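Isisthorpe's toy library is back, and it has moved nearer the bus stop

3 comments | 35 shares

Families in Isisthorpe will be pleased to hear that the toy library reopened in August, after a long spring and summer of going without, in the old wool shop on Abera Road, which many of us still remember for its window full of baby cardigans.

There are 1,000 toys, puzzles and games on the shelves, and a child can take home two at a time for as long as a fortnight. Meron Lencho, who has run the library since her own children were small, was there to open the door on the first morning and says she had hardly got her coat off before the farm set had gone out, followed very quickly by the marble run (always a favourite, and always a squabble!).

"I'd missed the noise, I really had," she said. "We had grandparents in, and a dad who borrowed from us when he was a little boy himself."

Joining costs £8 a year for a whole household, and the jigsaws have all been checked over the summer by Hazem Fawzy, who did them on his dining table one after another.

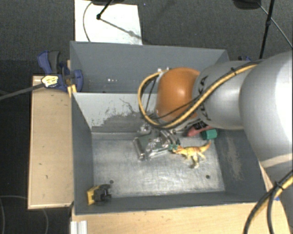 What happens if a piece goes missing at home?

Just mention it when you bring the toy back, and there is nothing to pay for small parts.

The library opens at 10am, and the kettle is usually on by quarter past.

Related items
Clositz Lane footbridge to be repainted
Ayana Endale's plum jam wins at village show
Evening bus times change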